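Full-season goalie rotation at 10U - anybody else doing this?
Youth Hockey Talk > Coaches Corner > Mites and Squirts

crease_dad_tadeo
Posted 14 October 2026
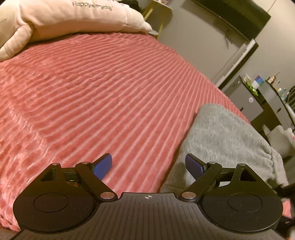

So I'm going into my second season running the squirt B team at Mudska and I want to throw out something we tried last year that I am still pretty fired up about. We had no full-time goalie. None. Instead of begging one kid to do it, we put every skater in the rotation, whole season, league games included. Everybody got a turn in the pads before anybody got a second one.

I was nervous as heck. We lost some ugly ones early (Acheampong put 8 past us in the first period and then very kindly took their foot off the gas). But by the holidays the kids were arguing over whose turn was next, and parents who had told me flat out their kid would never go in net were asking me about leg pad sizes in the parking lot!

What I noticed most was how it changed the skaters. Kids who've been in the crease clear the front of the net. They know what it feels like when your own D is standing right in your eyes. I had one little guy who never backchecked in his life, and after his turn in net he was the first one home every shift.

Anyway, league is talking about letting 10U teams name one goalie for the year and stick with it, and our board wants to go that way. I'd love to hear from people who have done it either way before I open my mouth at the next meeting.

Tadeo

-----

bluelinebakos
Re: Full-season goalie rotation at 10U

Love this. We do it at 8U and I always wondered why it stops the minute they go to full ice.

Question though, how did you handle gear? Our club owns two sets and one of them smells like something crawled in there in the 90s. And did the kids get any goalie practice or did you just toss them in on game day?

-----

crease_dad_tadeo
Re: Full-season goalie rotation at 10U

Good questions. Gear was the biggest pain. Club had one decent set and we bought a second used one, the quick-change kind with the straps that go over the regular shin pads. Redier had a whole rack of used stuff in the back and gave us a break on it. Kids wore their own helmets except the two who wanted to try the real goalie mask.

Practice - the next two kids up in the rotation spent 20 minutes at the far end with my assistant (Mebrat, who played juniors in net and is a saint). Nothing fancy. Stance, shuffle, T-push, get up fast, stick on the ice. That was it, same stuff every week.

-----

oldpipes60
Re: Full-season goalie rotation at 10U

I'm going to be the grump here. I've coached goalies a long time and I don't like it.

At 10U you've got kids who already know they want it. My own daughter knew at seven. If she'd been on your team she would have gotten what, two games all year? Maybe three? She'd have quit or we would have driven to another rink. The kid who loves the net should get the net. You can rotate at mites all you want, I'm all for it there.

And the ugly losses matter more than you're making out. A kid who gets lit up in his one game doesn't remember "hey, I learned to clear the crease." He remembers the scoreboard and the grandparents in the stands.

-----

hiwot_a
Re: Full-season goalie rotation at 10U

I was one of those parents in the parking lot, ha. (Tadeo, it's Hiwot, Number 12's mom.)

My son was scared to death before his turn. Wouldn't eat his breakfast. He let in a bunch and came off the ice grinning like he'd won the lottery, because he made one glove save and the whole bench banged their sticks. We watched that save on my sister's phone all the way home. I think the team being in it together made the difference. Every one of those kids knew they were going to be back there too, so nobody gave anybody a hard time about a soft goal. I had not seen that on any team before.

That said oldpipes has a point. If there had been a kid on our team who really wanted it I don't know how I'd feel about telling them no.

-----

etornamq
Re: Full-season goalie rotation at 10U

We had exactly that situation at Bedow. Rotation team, and one girl who wanted it every single game. What we did was split it. She got half the games, everybody else shared the other half. Most people were happy with it. A couple of families complained that it wasn't a "real" rotation anymore, and a couple complained the other way, that we were throwing away games by not playing her every time. You can't win, but the kids were fine.

She's at 12U now and full time, and she still plays out as a forward in the spring league. Skates better than most of our wingers.

-----

bluelinebakos
Re: Full-season goalie rotation at 10U

Half and half sounds really good to me. How did you decide which games she got? I can see somebody yelling about her getting all the easy ones or all the tournament ones.

-----

etornamq
Re: Full-season goalie rotation at 10U

Every other game, straight down the schedule, printed before the season and handed out at the first parent meeting. No swaps for the opponent. Only swap allowed was if somebody was sick. I highly recommend doing it on paper up front! The year before I was deciding week to week and it about killed me.

Tournaments we just kept going down the list. She happened to land on the semifinal. The boy who landed on the final was white as a sheet and played out of his mind, and we lost in overtime, and I'd do it again tomorrow.

-----

oldpipes60
Re: Full-season goalie rotation at 10U

OK, I could live with every other game. That's more reasonable than what the first post described.

My other gripe still stands, which is the training. A T-push at the far end of the ice once in a while is not goalie development. Those kids are going to pick up bad habits, especially dropping into the butterfly on everything because that's what they see on TV. I spend half my summer un-teaching that. I had a camp in June where every kid was on their knees before the shooter crossed the blue line.

-----

crease_dad_tadeo
Re: Full-season goalie rotation at 10U

Fair, but I'd say most of my guys aren't going to be goalies, so the habits don't follow them very far. And Mebrat is tough on the butterfly thing. He made them play whole drills on their feet. They hated it for a week and then it turned into a contest.

I'd also add that we came out of the year with two kids who want to do it for real. Two! We started with zero. One of them is the last kid on the roster I would have guessed, a tiny defenseman who can barely see over the crossbar. I don't think we ever find him if we name one goalie in September.

Really like the every other game idea for this year, with the two of them sharing one half and the rest of the bench sharing the other. Going to write that up for the board.

-----

rinkrat4000
Re: Full-season goalie rotation at 10U

Different angle. What about the kid who flat out refuses? We tried this and had one who cried at the rink door. Coach made him go in anyway and the family was gone by midseason. I don't think it should ever be forced.

-----

hiwot_a
Re: Full-season goalie rotation at 10U

Agree 100 percent. We had one who didn't want to and Tadeo let him do a period at practice with tennis balls first, then a period in a scrimmage. He did end up taking a game in the second half of the season but it was his own idea. If he'd said no that would have been the end of it and I don't think any of the parents would have cared.

-----

crease_dad_tadeo
Re: Full-season goalie rotation at 10U

Yep, tennis balls and a scrimmage. Also we never switched goalies in the middle of a game, whoever started finished, so if a kid wasn't sure he could handle three periods he didn't get put down for one yet.

-----

bluelinebakos
Re: Full-season goalie rotation at 10U

I disagree with that one a little. We change at the halfway mark at 8U and it takes a ton of pressure off. With quick-change pads it's a couple of minutes. At 10U I guess the refs won't wait for you though.

-----

etornamq
Re: Full-season goalie rotation at 10U

They will not wait for you, ask me how I know.

Between periods works if you have two sets of gear and the second kid is already dressed on the bench, but then you're short a skater. With a short bench I wouldn't bother.

-----

oldpipes60
Re: Full-season goalie rotation at 10U

Tadeo, if you do go ahead with the two kids sharing half, send them to me for a couple of Saturdays worth of clinic ice. No charge for the tiny one. I was a tiny one.

-----

crease_dad_tadeo
Re: Full-season goalie rotation at 10U

Deal! Sending you a PM. And if anybody has a junior chest protector in small they want to get rid of, I'm looking.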